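# Outbuilding and boundary check, Carkwood site, February 2026

Second walk-round since the Stotdale people handed the place over. Their sheet had a tick in every box, so I started from a blank one.
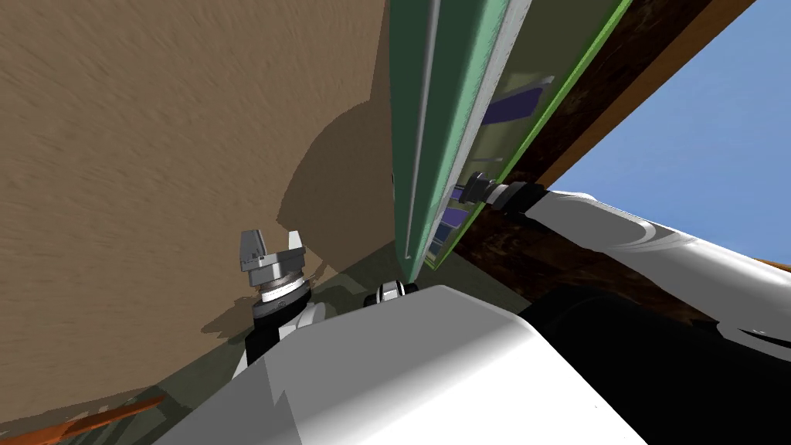 ## 1. Outside walls and timber

- [x] **Cracks wider than a coin edge.** None that I could find from the ground. I'd still like someone to look from a ladder. "None from the ground" is how the last report put it too, and we paid for that one.
- [ ] **Exposed beams, poke test.** Skipped. The handover sheet says "treated December" and names no product. Until I see a receipt I'm calling them untreated.
- [x] **Paint and coating.** Fine. Fresh paint never told me much.
- [ ] **Gutters clear.** North side no. Leaves packed solid at the downspout. Marked "clear" on the old sheet.

## 2. Doors and exits

- [x] **Main door opens fully without a key from inside.** Yes.
- [ ] **Side door opens fully.** Opens about 33 inches and then catches on the slab. Somebody has already planed the bottom, so more planing is not a plan. Rehang it.
- [ ] **Exit sign lit on test.** Stayed on for 3 minutes and quit. The label says it should hold a lot longer than that. Replace the battery, test again, write down the time.
- [x] **Path outside exits clear.** Today, yes. Ask me after the next delivery.

## 3. Fire

- [x] Extinguisher by the main door: gauge in the green, pin in, tag current.
- [ ] Extinguisher in the store: gauge in the green, tag missing. A green needle with no tag is a fail on my sheet.
- [ ] Smoke alarms: 5 fitted, and the one over the workbench has a dust cover still on it. Removed. Need to know how long it was like that.
- [x] Heater clearance: nothing stacked near it.

## 4. Electrical

- [ ] **Breaker panel labeled.** Partly. One breaker says "Yurt," which as far as I know was taken down before any of us got here. Find out what it feeds before anybody relies on it being dead.
- [x] **GFCI outlets trip and reset.** All did.
- [ ] **Outdoor cords.** One is running through a window again. See last time's comment, which was "remove today."

## 5. Ground and storage

- [ ] **Shelf load signs.** The sign says 300 lb. The shelf itself is a Tristgate unit, and I can't find a rating plate anywhere on it. Who came up with 300? Keep it to light boxes for now.
- [x] **Fuel in the locked cabinet.** Yes, and the lock works.
- [ ] **Trip hazards.** Hose across the walkway, loose paver by the steps.
- [ ] **First aid box.** Full, but the eyewash is out of date.

## Comments

I'm not signing this as passed. The side door and the exit sign come first, then the mystery breaker. I was told the gutters are "scheduled." I'd like a day and a company name, please, in writing.

Please don't tick anything on my copy. If you fix an item, write what you did next to it and leave the box alone until I've looked.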